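Podgate Issues Service Notice on Pyo Handling Arm Grip Fault

TROSTORLEY, September - Podgate has issued a service notice to all operators of its Pyo bench handling arm following a fault in which the gripper released handsets during transfer. The notice applies to 254 units in use at phone refurbishing and repair sites. No injuries have been reported. A firmware update and a revised inspection procedure are available now at no charge.

The fault was first reported by Momon, which runs 17 Pyo arms on its handset grading line in Trostorley. Over two shifts, operators logged six drops at the same point in the cycle, between pickup from the bench and placement under the grading lamp. In each case the arm continued its program and reported a completed transfer. Two handsets sustained cracked glass. The remaining four landed on bench matting and were returned to the line after inspection.

Podgate engineers reproduced the fault under test conditions. The Pyo gripper holds a handset by its long edges between two padded fingers. Grip force is set from motor current at the moment of contact and is then checked at fixed intervals during the move. In firmware earlier than 4.2, the check is suspended while the wrist rotates, to avoid false alarms caused by the added load on the finger motor. If the handset shifts during rotation, the controller does not detect the change until the wrist stops. By that time the part can be outside the pads.

A second condition makes the first more likely. Pads carrying polish residue or skin oil hold less firmly at the same motor current, and the controller has no means of measuring this. The pads on the Momon units had been cleaned at the interval given in the manual, and that interval is now considered too long for lines handling uncleaned customer devices.

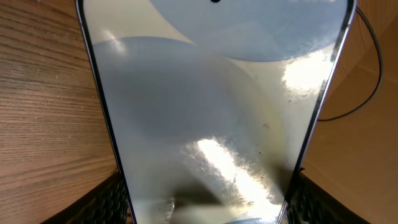 Wrist camera view of a handset held between the textured finger pads, with the screen off. Glare and smudges are visible on the glass.

The wrist camera did not provide a backup check in any of the six events. The camera is used to locate the handset before pickup and to confirm its outline after placement. Engineers also found that bright reflections on dark glass could be read as part of the outline, so the post-placement check passed in some trials when the handset was out of position. The outline routine has been changed to use the rim of the device and to ignore the screen area.

"The drop itself is a mechanical event, and we can reduce how often it happens," said Demyd Kostiuk, head of product safety at Podgate. "The more serious defect is that the arm reported success with nothing in the gripper. An operator relying on the status light had no reason to look down. That has been corrected in the controller, and the arm will now stop."

Firmware 4.2 keeps the grip check active through wrist rotation and compares finger spacing with the value recorded at pickup. A change beyond the set limit stops the arm, holds the fingers at their current position and shows a red status light. The arm will not resume until an operator clears the fault at the panel. Cycle time increases slightly on programs that include a wrist turn.

Operators are asked to take the following steps before returning a unit to automatic running:

Install firmware 4.2 and restart the controller.
Inspect both finger pads for residue, glazing or lifted edges, and replace pads as a pair.
Clean the pads at the start of each shift with the supplied wipes. Do not use screen polish.
Check that charging leads and other cables are clear of the pickup area.
Run the empty-gripper test and confirm that the arm stops and the red light comes on.

Units that cannot be updated at once may be run in manual mode with an operator present. Wrist rotation should be removed from the program where the bench layout allows it. Hands must be kept out of the work area while the arm is powered - the fault does not affect the guard circuit, and existing guarding requirements are unchanged.

Momon has completed the update on its 17 units and resumed automatic running. Podgate will replace worn pads on affected units on request and will review claims for damaged handsets through its service desk. Operators should have the unit serial number and the controller log ready when making contact.

Podgate designs and builds bench handling equipment for electronics repair and refurbishing.

Media and service inquiries: Podgate Service Desk, Trostorley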